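Big Foam Dice Are Back on the Games Shelf

If you came to the July open evening at Virnosberg Hall, you already know how fast the big foam dice disappear. We put out one set, and within minutes three different groups were asking to borrow it. So we bought more! The new sets went onto the shelf this week, and I am far too excited about them for a person my age.

We ended up with 36 dice in mixed colors, plus a big bag of little beads to use as scoring tokens. They're soft enough to throw across a room, they make almost no noise (the Govindasamy Room is right above the library, so this matters), and little kids can read the pips without leaning in. I love that last part. A four-year-old calling out "five!" from the other side of a table is a fine sound. 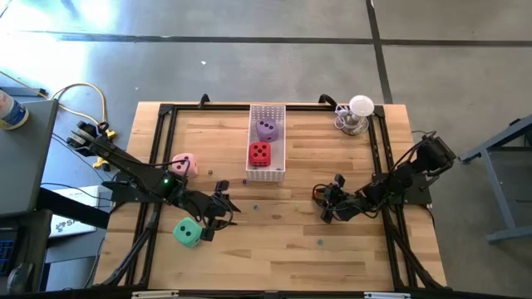
Foam dice, a basket and a few beads on the butcher-block table.

The game everyone keeps asking about is Wistura, which started out as a way to use up leftover beads and has turned into the thing people come for. You need four dice in different colors, a basket and a small handful of beads. Scatter the beads on the table, then take turns rolling. Match the number you called before the roll and you pick up a bead. Miss, and that die goes into the basket until your next turn. When all the dice are in, the round is over and you tip them out and go again. First to 7 beads wins, or first to two if you're playing with preschoolers and somebody needs lunch. 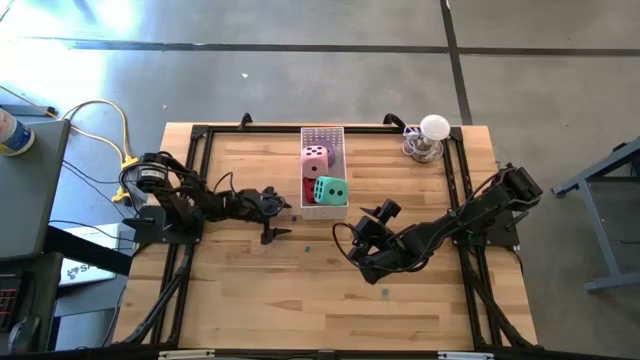

Color is where it gets interesting once you've played a few rounds. Our regulars like to make red worth double, and one family plays that purple can be rolled again if it comes up one. Try whatever you want and write it in the notebook on the shelf. We have nearly 140 house rules in there now, a few of them completely unplayable, and I've enjoyed reading every page.

A couple of practical things. The beads are tiny, so please keep them up on the table when toddlers are around, and check the floor before you leave. Dice can be wiped with a damp cloth but shouldn't be soaked. If you take a set home on the Movano card, it's yours for 2 weeks, and the basket goes with it. Please bring it back with the dice inside, whatever colors you were given!

Next month I'm hoping to add a set with bigger pips for players who find the current ones hard to see. If you have a favorite dice game that would work with foam, leave a note at the front desk or come by and teach it to us.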